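Lighting and ceiling notes for the new office

Posted 11/8/24

I have been putting off writing up the office move, mostly for lack of finished measurements. I have most of them now, so these are my notes on the ceiling and lights. The desks get their own post.

The old place had a dropped tile ceiling and one type of fixture throughout. The new one has no tiles over the main floor. The ribbed panels are painted white and the conduit runs in the open underneath them. I was against this on acoustic grounds and still am, but it makes tracing a circuit very easy. I mapped the lighting in one afternoon with a ladder, a notepad and Réka Kovács at the breaker panel calling out numbers.

There are three kinds of light near the stairs: long rectangular fixtures with a gray frame and a white diffuser, hung below the panels; smaller rectangular hanging panels; and recessed lights, round in some places and rectangular in others. They went in at different times and the color temperatures do not match. The hanging fixtures read cooler on my meter than the recessed ones. Most people will not notice until they hold a sheet of white paper under one and then the other.

The stairs have dark treads and a brown wooden handrail with slanted balusters, and there is a brown wooden door underneath. The big wall beside them is plain white and does more for the light level than I expected. Readings taken a few steps out from it were consistently higher than readings in the middle of the floor under the same type of fixture. I would like it left alone. Hamish Aitken wants shelving on it. 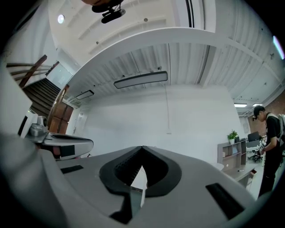

Switching and controls

All of the hanging fixtures were on a single switch by the entrance, so it was everything or nothing. I split them into two zones. The first covers the stairs and the white wall, the second covers the desks. The controller is a Zanley unit, wired, no app. It stores 10 presets and we use two of them.

The desk zone dims down to 9 percent before it starts to flicker, so I set the floor a little above that. The stair zone does not dim at all. I prefer full light on dark treads, and the older drivers on that side hum when the voltage drops.

Total for the controller, cable and electrician came to $3,279. The quote was lower. The difference was a junction box that did not match the drawings and had to be replaced before anything else could be connected to it.

Still open

The color mismatch. Replacement lamps for the recessed lights are on order, and I will repeat the readings in December when they are in.

Echo. I have been looking at felt baffles from Skostero, mounted between the ribs so they stay clear of the conduit. A sample pack is about six weeks out.

Labels for the breaker panel, which are still pencil on masking tape.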